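Last updated: April

Notebook — Cumatberg arcade wayfinding, bench + floor

April, 7:30 am, before the shutters go up

Back on the sign problem. Upper gallery at Cumatberg still getting people lost between the food hall and the Dhillon entrance. Management wants "clearer signs." Signs are clear enough. They're in the wrong place — you come off the escalator facing the pharmacy and the board is behind your left shoulder.

Moved the trial board (foamcore, the ugly one) to the pillar opposite the escalator. Tied on with straps, no drilling until the landlord signs off. Bottom edge at 72 inches. Might be high for anyone in a wheelchair, check from a chair before we print.

10:15. Tally at the escalator top. 116 people off it in the first stretch, 30 stopped or turned round inside the first few steps. Old position was worse but I counted it on a market day so not a fair comparision. Redo the old position on a quiet morning.

Things people asked me, clipboard = staff apparently:
- toilets (most of them)
- is the shoe repair still here. Yes, moved down to unit 11, the directory still has it upstairs
- bus station
- where did I park. Can't help

Toilets need to be on the first board, top line, with the arrow. Currently fifth line under the gift cards.

Noon. Directory maps. Printer sent the second proof. Food hall is now a sort of mustard and the level below is orange, can't tell them apart under the skylight. Asked for the green from the Trenadbridge job. They say they don't have it on file — we do, look in the flat drawer under the vinyl samples.

Trenadbridge used letters for the entrances and names for the malls. Cumatberg uses names for both and two of the names are the same. Suggest letters again. Expect an argument.

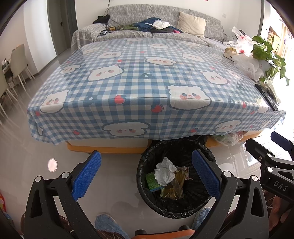
2:40 pm. Car park stairwell. Level numbers are painted on the inside of the door so you only see them leaving. Add one to the landing wall, big, same color as the level on the map. Paint not vinyl, the last vinyl peeled by the pay machine.

Tried the Ivo brackets on the spare post in the workshop. Hold fine but the blade sign swings when you lean on it, and kids will lean on it. Longer bolt or a second bracket. Ordered neither yet.

To do
- chair check on board height
- recount old position
- find the green, send it
- fix unit 11 on directory BEFORE print
- ask about drilling, agian
- dead lamp over the Dhillon doors, their job but remind them

4:50. Straps slipped a bit, board is leaning. Retightened, left it up overnight.

Recent entries
Trenadbridge: entrance letters, final artwork
Cumatberg: escalator sightlines
Ivo bracket samples, first look
Vinyl vs paint in stairwells

Contact the workshop | © Wayfinding notebook | Back to top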